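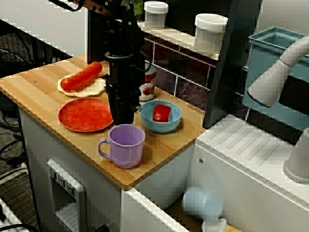
Jollgate opens monster requests again

March 9, 2026

The creature review site Jollgate is taking reader requests again. The form was closed in August, when the waiting list had reached 187 monsters and the site could not keep up with it.

This time there is a limit of 100 requests, and each reader can send one. Creatures from games, films, old folklore and trading cards are all accepted. Drawings of your own are not accepted for now.

The first new review will be of the Gralari, the blind marsh worm from the card game Drisetti. It got the most votes in the winter poll, with 80 more than the second place.

Older reviews stay free to read. Requests that were sent before the closing remain on the list and do not need to be sent again.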